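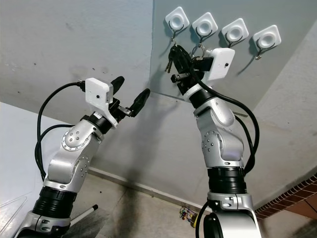 Keys, hooks and too many logs
Bidum notebook, March 2023

Hello again! I've spent most of the winter on one job: getting Bidum, our little planning and control stack, to take a bunch of keys and hang it on a hook. I write the planner, Lena Stępień does the perception side, and we argue cheerfully about whose bug it is (hers in January, mine ever since).

If you're new, there are three parts you'll hear me go on about. Savar finds things in the camera views and guesses how they're lying. Demik turns that guess into arm paths for both arms at once. Costa is the replay tool, where I scrub through the joint data and the wrist views side by side with a cup of tea and slowly lose my evening. We've got 1474 runs in there now, so the search box has been getting a lot of love!

Finding the keys
Keys are horrible for Savar. Thin, shiny, and a different shape every time you put them down. We gave up on fitting a full model and now ask only for the ring and the direction the blades point, which is plenty for choosing a grasp. The wrist view gets the last word once the gripper is near the table edge.

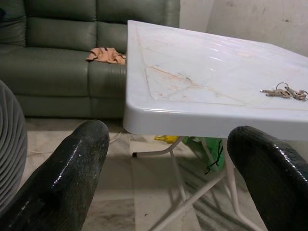
Getting close to the wall
I used to treat walls as one flat sheet in the planner, with a fat safety margin in front. Lovely and safe, and useless for a job that happens right up against one. Demik now keeps a local patch of surface for each wrist camera and shrinks the margin as the patch fills in. Plain plaster is still hard work, there's so little for the matcher to hold on to, and a stray shadow from the fingers can throw it off completely.
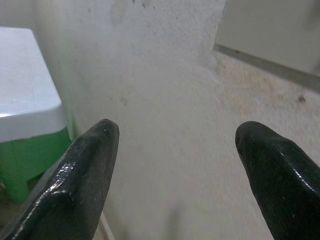 Wrist view: both fingertips towards the plaster, stool on the left.

I went through some 264 of these wall views in Costa one wet weekend, marking which bits of texture the matcher had picked. A lot of them were on the gripper itself. So now we mask the fingers out before matching, using the joint angles, and I feel a bit silly for not doing that first.

Two arms, one table
The other big change is how Demik decides which arm goes. The old rule was simply whichever gripper was nearer, and with keys close to the middle it would dither, swapping its mind every planning cycle while both arms twitched. I've put in a small cost for switching, plus a check that the chosen arm can reach the hook afterwards without a hand-over.

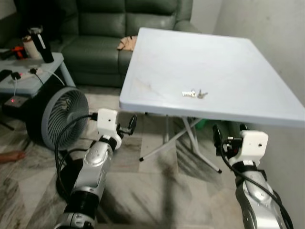
The cost is a single number in the config file and I've been nudging it up and down for weeks. Too low and the dithering comes back, too high and it sticks stubbornly with an arm that can't get its wrist round. Lena wants to learn it from the logs instead, and I've said yes as long as she writes the loader (the timestamps from the two wrist cameras still don't line up, sorry Lena!). Next on my list is a proper hook detector, so I can stop typing hook positions in by hand.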